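Orange over white: what do you paint first?

VolodymyrS
Finally got the little toy bus line going again at our place! My nephew has taken over the whole collection, and orange over white is the only livery he accepts. So I'm about to paint a batch of old blanks and I want to hear how you all do it. White first over everything and orange on top? Or orange first and mask it? I've got a can of Kollár white that's been in the garage since November and a brand new orange I can't wait to open!

tinwheels98
White first, always. Orange over white just glows, and orange over gray plastic looks like old soup. Give the white a full night before you put tape anywhere near it.

Jozefína Zeman
I do the opposite and I'll defend it! Prime the whole body, spray the top orange, flip it, then brush the white skirt by hand. A brush gives you that slightly soft line the old Dellusura toys had, and I love that look so much. Tape lines are too perfect for a toy.

tinwheels98
Brushed white over orange takes four coats, Jozefína. Four! I did it once on a Rorklow tram and you could still see peach.

Jozefína Zeman
Two coats if the white is decent. And yes, I prime under the orange, so no soup over here.

VolodymyrS
Ha, OK, trying both ways on spare blanks this weekend. Next question, because I can't decide: is a short orange and white one with a dark window a bus or a train car? My nephew says train, I say bus, and we've had it out at breakfast more than once. 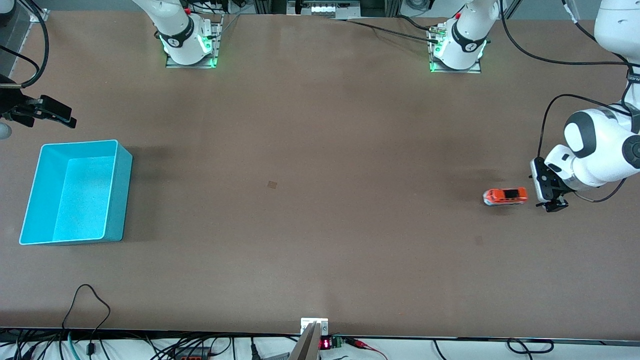
Bus or train: cast your vote

parkbench_19
Train car. You could put it in a row with others and nobody would blink.

Jozefína Zeman
Bus! Give me that shape and I'm humming a bus song within a minute.

tinwheels98
Could go either way, which is a lovely thing in a toy. I'd leave the orange as it is, those colors look great together. Have you tried giving him track on one day and a road mat on the next?

VolodymyrS
Track and a road mat, I'm doing that tonight. I've got an Erkum mat rolled up behind the couch. And I'm still calling it a bus.

parkbench_19
Put a station on the mat and call it a truce.

Reader comments

mossy428
Read this whole thread with my coffee and now I want to repaint every toy in the house. Team white first.

gluepot
Does the hand brushed line hold up with rough play? Mine chipped along the skirt, but I skipped the clear coat.

Jozefína Zeman
Clear coat fixes that, gluepot! Two thin ones, matte if you can find it.

Contact us | Forum rules | © Small Wheels Board | Back to top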